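[sorting-methods] Re: Request for detail on the deformed-item results

From: Huvcombe Laboratory, Manipulation Group
To: sorting-methods list
Date: August 18, 2026

Dear list members,

The manipulation group at Huvcombe thanks the Skirau team for its careful reading of our report. The questions are quoted in part below, and our replies follow each one. A revised version of the report will be placed in the list archive.

> We have been trying to match the grasp results in your February report
> and have three questions. First, were the crushed cans and bottles
> included in the training set, or only in the test set? Our own numbers
> fall sharply as soon as an item is no longer close to its original
> shape.

Both sets contain deformed items, but no single item appears in both. The training set holds 3575 recorded grasps. The test set holds 571 grasp attempts on items that were kept aside from the start. We divided the material by item and not by recording. When an earlier draft was divided by recording, the same dented can could appear on both sides of the split, and the scores were too high. Readers who still have that draft should discard it.

We regard a grasp as successful when the item is lifted clear of the table and released into the correct bin. An item that is lifted and then dropped on the table is a failure, even if a second attempt succeeds. Under this rule, 421 of the 571 attempts were successful. The previous method, which chose a grasp from the fixed camera alone, was tested under a looser rule, and we ask that the two results not be placed side by side in one table.

> Second, the report says that the wrist view and the fixed view are
> "combined late." Could you say what each view contributes? We use the
> wrist view only, and most of our failures are on clear plastic.

The fixed view supplies the class of the item and the choice of bin. The wrist view supplies the position and angle of the fingers. Each view produces its own ranked list of candidate grasps, and the lists are merged only when the arm is ready to close in. If the two lists disagree by more than a set limit, the arm backs off and looks again from a second angle. We found late merging easier to correct than a single joint model, as a poor grasp can be traced to one view or the other.

Clear plastic is also our weakest class. From the wrist, a crumpled clear item can be very hard to tell from the surface under it. The fixed view helps with the label and the cap, where there is one, but helps much less with the outline. The Pamirard software used for merging allows a separate weight for each class, and for plastic we gave the fixed view a larger share. This reduced the number of empty closes but made the arm slower to commit.

The views below are from the sorting table.

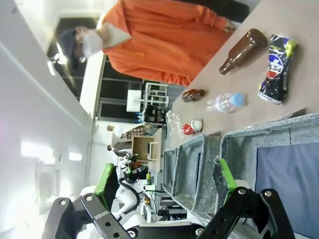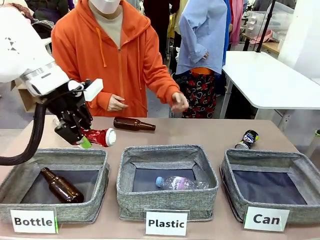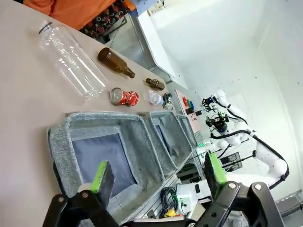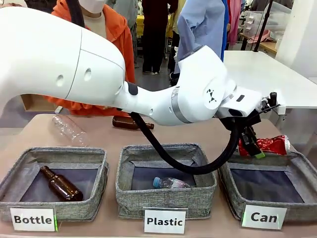

Views of the sorting task: wrist camera (first and third), fixed camera (second and fourth).

> Third, how is the can held at the moment of release? The report gives
> the grasp score but says very little about the placing step, and we
> would like to know whether the bin position is fixed in advance.

The bin positions are entered by hand at the start of each session and are not updated afterward. The order is bottle, plastic, can, from left to right as seen by the fixed camera. Glass bottles of every size go to the first bin. The bins have soft walls, and the rim can shift a little if it is touched. The release point is therefore set toward the middle of the opening, with a margin on each side. We agree that the report should have stated this, and a paragraph on placing has been added.

A crushed can may be held sideways across the fingers. No attempt is made to turn it before release. We tested a turning step on 10 items and found no gain, so it was removed - the short trial is described in the appendix for those who wish to repeat it.

Two further points may be of use to groups working on the same problem.

The score threshold below which the arm declines to grasp was chosen on the training items only. Groups with harder or smaller grippers should expect to set their own value, and we would not advise copying ours.

The release code distributed with the Tkachenko set opens the fingers in a single motion. Ours opens them in two stages, with a short pause between. For light items such as empty plastic bottles, the pause appears to matter, as they may otherwise cling to one pad and fall outside the bin. We have not tested this on its own and do not wish to claim more than that.

The item list, the split file and the failure log will be posted together with the revised report. The failure log gives one line for each unsuccessful attempt, with the class of the item and the stage at which the attempt failed. Corrections to the log are welcome and should be sent to the list, so that other groups may see them.

Respectfully,

Manipulation Group
Huvcombe Laboratory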